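Sorting small parts: one big bin or lots of little drawers?
Hebden Workshop Forum > Storage and Tidying

bistulau_barn
Posted 17 Jun 2023
OK, I need opinions before I spend money. I have years of small stuff (knobs, caps, plastic bits, batteries, leftover pieces from kits) and it all lives in whatever container was closest at the time. My sister-in-law swears by those wall cabinets with the tiny drawers. I had one. I filled the drawers, forgot what was in them, and went right back to dumping everything on the bench.

So now I'm trying bins. Blue plastic ones, wide and shallow enough that I can see to the bottom. One is for the unsorted pile and one is for whatever I've pulled out so far, one kind at a time. I covered the table with brown paper first and ran blue tape across it in a grid, so when a pile comes out of the bin it gets its own square. The lines are a little wavy, I was in a hurry!

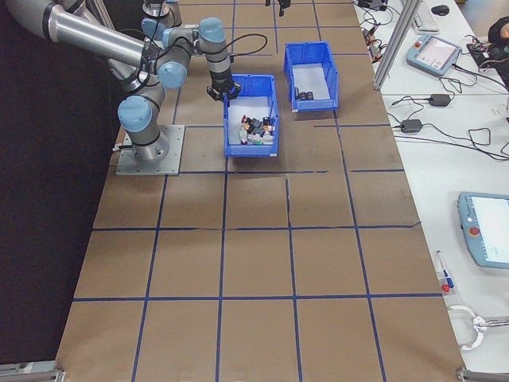 What I can't decide is whether to stop there and just label a bunch more bins, or go the whole way and split things up by size too. I already spend more time sorting than making anything. How far do you all take it?

skusosier
Stop at bins. I went the whole way once and had a drawer for every length of screw, and you know what happened? I'd finish a job, have a handful of leftovers, and there was no way I was opening 2 cabinets to put them back. They went in a coffee can. The coffee can is now a bucket.

Love the tape grid though. Stealing that.

grandemness
Gonna disagree with skusosier. Bins are fine for big chunky things, but small pieces sink. You end up stirring the whole bin with your hand to find one cap. I have 3,000 beads and buttons for my craft stuff and if those were in one bin I'd cry. Drawers, with one of the item taped to the front so you never have to read a label.

skusosier
Beads are a different animal, come on. The OP is talking about knobs and batteries.

grandemness
Batteries shouldn't be in a jumble with metal bits anyway!! Please pull those out first and put them in their own box with the ends covered.

bistulau_barn
Yep, fair, batteries are getting their own box tonight. I like the idea of taping one to the front, my labels always peel off.

mudroom_mike
Do you leave the paper down or roll it up when you're done? I tried kraft paper on my bench and it wrinkled like crazy as soon as I leaned on it. Switched to an old bedsheet and then everything round rolled into the folds, so that was worse.

bistulau_barn
I leave it down. It's creased all through the middle already, and I've got clamps on the near corners so it stays put. When it gets gross I'll tear it off and redo the tape. The wrinkles don't bug me much.

skusosier
Light-colored bottoms in the bins help a ton too. I had black totes and couldn't find a dark washer in there to save my life.

grandemness
OK, on that we agree lol. White bottoms all the way.

hebden_lurker
I do both. Bins for the first pass, then only the stuff I reach for every week gets a drawer. Everything else stays in a bin with a lid on the high shelf. If I haven't opened it by August it goes in the giveaway box at the end of the driveway.

bistulau_barn
Oh, I like that. So maybe a small cabinet for the regulars and four or five bins for the rest. I'll do the batteries tonight and the knobs tomorrow. Does anybody have a lid that fits these shallow bins, or do you just stack them and hope?

mudroom_mike
Stack and hope. Put the heavy one on the bottom.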